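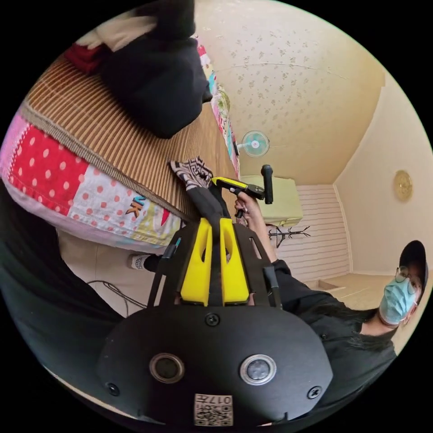
Duvatura opens a clothes folding course for small bedrooms

STIDLOW, Oct 25, 2024. Duvatura, the home care company from Stidlow, announces a new short course on folding and storing clothes in small bedrooms. The course is called Brodomel and has 9 lessons. Each lesson uses the bed as the place for folding, as many homes have no free table.

The company asked 1673 households in July how they put away their clean clothes. In the answers, 62 percent wrote that the bed is the only flat surface they can use. The course starts from this situation and does not ask people to buy furniture.

The first three lessons are about T-shirts. A dark T-shirt with a printed pattern is laid on the bed with the print down, the sleeves are turned in, and the hem is brought up to the collar. The later lessons are about quilts, covers and summer bedding, including the woven bamboo mat.

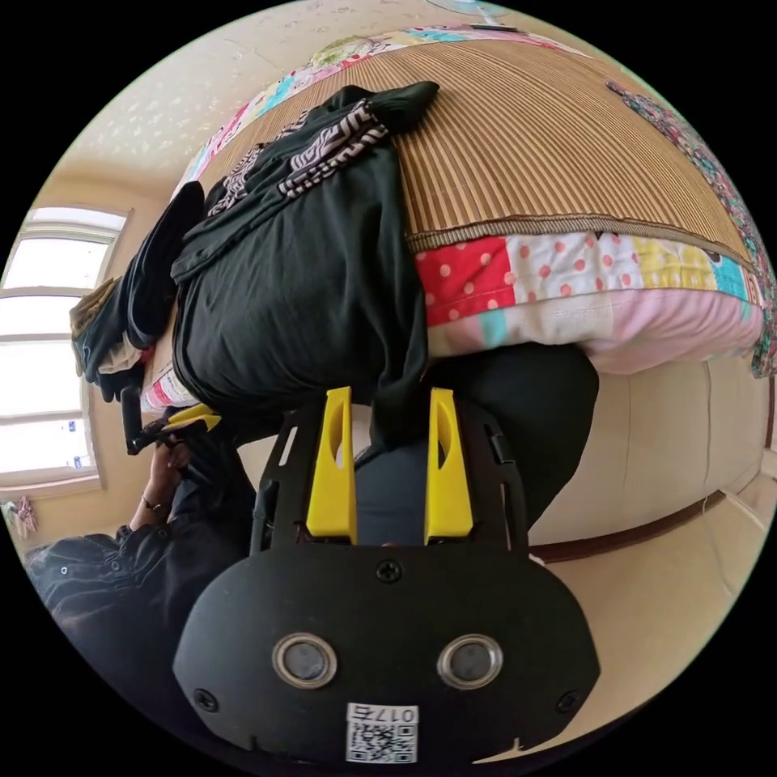
Can a T-shirt be folded on a bamboo sleeping mat?
A mat is a good surface for this work, because it stays more flat than a quilt. Smooth the shirt with the open hand and keep all of it on the mat, also the hem.

Registration for Brodomel is open now at the Duvatura office on Grigaitė Street, Stidlow.

Recent news
Storing winter quilts in a small room
New opening hours in Stidlow

Contact: Duvatura press office, Stidlow | © Duvatura | Back to top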